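**Flutora Grip Comparison**

The Flutora Grip Comparison is a bench procedure for comparing two-finger robot grippers on household and toy objects. It was drawn up at the Mirside workshop and first issued on September 11, 2019. It is used mainly to choose between finger sets for a single arm, with the controller and camera left unchanged.

## Procedure

A full run has 38 grasps per finger set. Objects are laid on a table in no fixed order, and the arm takes each one from the side or from above. Soft objects are gripped near the middle. Plates and trays are gripped at the rim. A grasp counts as held if the object stays between the fingers for 3 seconds after lifting - a slip within that time is logged as a drop.

Two finger types are normally compared: the Lengyel finger, which is stiff, and the Hikell finger, which bends slightly under load. Closing force is set once at the start of a run and is not changed between objects.

## Objects

The set mixes soft and hard items of different sizes. It includes plush food, toy fruit, bowls, plates and a metal pot. Plush items show how far a finger sinks in before the controller reads contact, while flat dishes test how low the fingertips can reach.
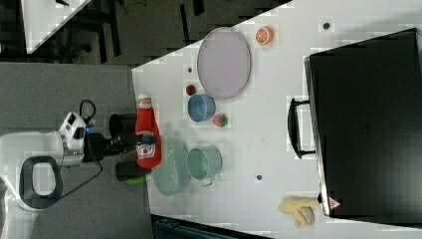
Tùng Trình has argued that plush items should be scored apart from the rest, as almost any finger can hold them and they hide weak results on plates. In his view a single total says little about a gripper meant for kitchen work.

## Results

The records cover 1,511 grasps. The Hikell finger dropped fewer soft objects, and the Lengyel finger did better on rims. Later runs, from the following February, list scores by object type as well as in total. One run ended after 37 grasps when the controller lost its link to the arm, and it is left out of the records.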